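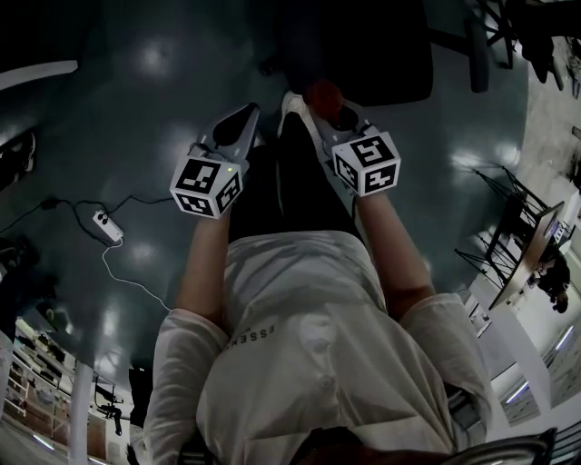 최종 수정: 11월

3. 수업 설계 및 데이터 수집 절차

3.1 교과 개요

본 연구의 대상은 학부 3학년 교과목인 '로봇 조작 종합설계'이며, 수강생은 4인 1조로 편성되어 한 학기 동안 하나의 조작 과제를 수행하였다. 분석에는 Demwood 조와 Hokden 조를 포함한 12개 조의 기록을 사용하였다. 조 명칭은 학생들이 학기 초에 직접 정한 것으로, 본문에서는 이를 그대로 표기한다. 교과 운영은 Cheng-en Hsieh가 총괄하였고, 실습 조교 3명이 조별 지도를 분담하였다.

선행 연도의 수업에서는 원격조종 장치를 이용하여 시연 데이터를 수집하였다. 이 방식은 로봇 본체의 사용 시간을 조별로 배분해야 하므로, 학생 한 명이 실제로 시연에 참여하는 시간이 짧았다. 개편된 수업에서는 손에 쥐고 사용하는 그리퍼를 도입하여 로봇 본체 없이도 시연이 가능하도록 하였다. 학습된 정책을 로봇에 이식하는 단계는 학기 후반부의 별도 실습으로 분리하였다.

3.2 수집 장비

수집 장비는 양손용 그리퍼 한 쌍과 시연자의 머리 위치에서 촬영하는 카메라로 구성된다. 그림 1은 시연자 시점에서 촬영한 영상의 한 장면으로, 양손에 쥔 회색 그리퍼와 그 위에 부착된 흰색 정육면체 마커를 보여 준다. 정육면체의 각 면에는 흑백의 사각형 기준 마커가 인쇄되어 있다. 여러 면에 서로 다른 마커를 배치하면 손목이 회전하여 한 면이 가려지더라도 나머지 면을 이용하여 자세를 추정할 수 있다.

그림 1. 시연자 시점에서 본 양손용 그리퍼와 기준 마커. 오른손 그리퍼의 전방 바닥에 작고 둥근 붉은색 물체가 놓여 있다.

마커의 검출과 자세 추정에는 수업용으로 작성한 소프트웨어 Farura를 사용하였다. Farura는 카메라 보정값과 마커의 실측 크기를 입력받아 각 그리퍼의 6자유도 자세를 프레임 단위로 산출하며, 검출에 실패한 구간은 결측으로 기록한다. 결측 구간의 보간 여부는 학생이 직접 결정하도록 하였고, 그 근거를 조별 보고서에 기술하게 하였다.

3.3 실습 과제

공통 과제는 바닥 또는 작업대에 놓인 소형 물체를 집어 지정된 위치로 옮기는 것이다. 바닥 과제는 시연자가 시선을 아래로 향한 상태에서 수행하므로, 그리퍼와 물체 외에도 시연자의 팔, 다리 및 신발이 영상에 함께 기록된다. 그림 1에서도 시연자의 양 팔뚝과 검은색 바지, 흰색 운동화가 관찰되며, 바닥에는 천장 조명의 반사광과 전선이 나타난다. 이러한 요소는 물체 검출 및 정책 학습 과정에서 교란 요인이 될 수 있다.

이에 따라 각 조는 수집에 앞서 촬영 환경을 점검하고, 조명 반사, 배경 물체, 신체에 의한 가림의 정도를 점검표에 기록하였다. 다만 환경을 통제하는 수준은 조별 재량으로 두었다. 배경을 단순화한 조와 통상적인 실습실 환경을 유지한 조의 결과를 비교하는 것 또한 수업의 학습 목표에 포함되기 때문이다.

3.4 수집 절차와 선별 기준

한 회의 시연은 시작 신호, 접근, 파지, 이송, 해제의 순서로 진행하였다. 시연자는 시작 신호 이전에 두 마커가 모두 카메라 시야에 들어오는지를 확인하였으며, 조원 1명이 화면을 보며 기록을 담당하였다. 시연자 역할은 매 실습마다 교대하여 특정 학생의 동작 습관이 자료에 편중되지 않도록 하였다.

공통 과제에서 수집된 시연은 총 208건이다. 이 가운데 다음의 조건을 모두 충족한 109건을 정책 학습에 사용하였다. 첫째, 파지 시점의 전후 구간에서 양쪽 마커의 자세가 연속적으로 추정되어야 한다. 둘째, 물체가 파지 직전까지 영상에서 식별되어야 한다. 셋째, 시연 도중 조원의 개입이 없어야 한다. 제외된 시연은 삭제하지 않고 별도로 보관하여 오류 분석 실습의 자료로 활용하였다.

선별은 각 조가 1차로 수행하고 조교가 2차로 확인하였다. 판정이 일치하지 않은 경우에는 해당 조와 조교가 영상을 함께 검토한 후 최종 판정을 내렸다. 둘째 조건에서 불일치가 가장 빈번하였는데, 그리퍼의 손가락이 물체를 부분적으로 가리는 경우를 식별 가능한 것으로 볼지에 대한 해석이 조마다 달랐다. Hokden 조는 이 문제를 보고서의 주요 논점으로 다루었으며, 가림의 비율을 수치로 정의하는 대안적 기준을 제안하였다.

3.5 평가 자료

교육 효과의 분석에는 조별 보고서, 점검표, 선별 기록 및 학기 말 면담 자료를 사용하였다. 보고서는 Liao 평정표에 따라 자료 품질에 대한 서술, 오류 원인의 추론, 설계 변경의 타당성 항목으로 나누어 채점하였다. 평정은 해당 조를 지도하지 않은 조교가 담당하였고, 면담 자료는 학생의 동의를 얻은 경우에 한하여 분석에 포함하였다. 정책의 성공률은 성적에 반영하지 않았으며, 4장에서 보고서 평정 결과와의 관계를 검토한다.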